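Misum Table Setting - notes for the set

Version 3, updated in October

What is in the set

Misum is a collection of short recordings about laying and clearing a small table. The tasks are simple ones from daily life: put a plate in front of a seat, move it to the other side, bring a cup next to it, clear everything away again. The recordings were made at Manetcombe, in one room, on one dark gray work surface. We kept the same surface for the whole set, so that the light dishes can be seen well against it.

There are 700 recordings. From these, 50 are kept apart for testing and should please not be used for training. No recording is longer than 15 seconds.

The surface

The surface is matte and gives few strong reflections. The color is not fully even. Depending on the side from which the light comes, the same gray can look more blue or more green, and one side is often darker than the other. If your method depends on color only, please correct for this first.
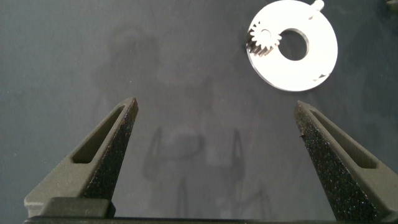 We did not put a cloth or a placemat under the dishes. In an earlier version we had a cloth, but it moved together with the plate and the folds were confusing for the people who wrote the labels. All recordings with cloth were removed in version 3.

The surface was wiped at the start of each session, with a damp towel and then a dry one. Between the recordings it was not wiped, and small marks stay where they are. Do not treat a mark, a streak or a speck as an object. They have no label.

The dishes

The plates and cups come from two boxes. The box "Lund" has the everyday dishes, the box "Teto" has the smaller ones. Each file name begins with the name of the box. All dishes are clean and without food.

A plate can also lie away from the middle of the picture. Such recordings are kept on purpose - in a real kitchen the plate is also not always in the middle.

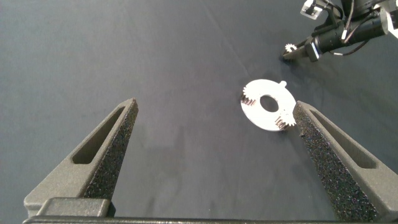
Labels

Every recording has one sentence in English that says what should be done, for example "move the plate to the left side". Left and right are always meant as seen in the picture, not from the chair. When the plate is still in the same place at the end, the label "not moved" is added.

Known problems

- Some sentences say "dish" and some say "plate". The meaning is the same.
- White plates are more frequent than colored ones.
- In the Teto files the word "saucer" was at first written with a mistake. Old copies can still have it.

If you find an error in a label, please write the file name and the correct sentence in the list of corrections, which is in the same folder as this text.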